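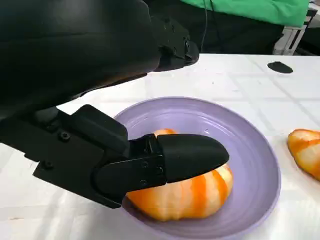

Soft-produce gripper trials

Soft-produce gripper trials are bench tests in which robotic grippers are compared on food items that bruise, leak or tear under light pressure. Peeled citrus fruit is widely used for the purpose. A peeled orange has an uneven surface of flesh and pith, and its shape changes when it is pressed. In a typical contact test, a rounded fingertip is brought down onto the top of an orange resting on a plate.

Kullalix trials

The Kullalix trials compared 2 grippers, the Killetti and the Frota, on the same arm. The Killetti has rigid fingers with rounded ends. The Frota uses air-filled pads that bend around the item. Both were run from a Wuveo controller, which limited the closing force and recorded the position of the arm.

Each gripper was assigned 1,000 attempts. The Killetti completed its full series. The Frota series was stopped at 800 after one of the pads began to lose air, and its results were reported separately for that reason.

Method

An attempt consisted of approach, contact, lift and release. Fruit was peeled by hand on the day of use and replaced when the flesh split. Plates and cloths were changed between series. Damage was judged by eye and by weighing the fruit before and after handling.

Results

The Killetti placed fruit more accurately but left deeper marks when contact was made off centre. The Frota caused less damage and was slower to release, as juice tended to hold the pads to the fruit. A lower approach speed reduced marking with both grippers.

Limitations

Only one size of orange was used, and room temperature was not controlled. The wrist camera often lost sight of the contact point once the finger was over the fruit. A further series with segmented fruit was planned for March.

See also

Contact sensing
Food handling robots
Wrist-mounted cameras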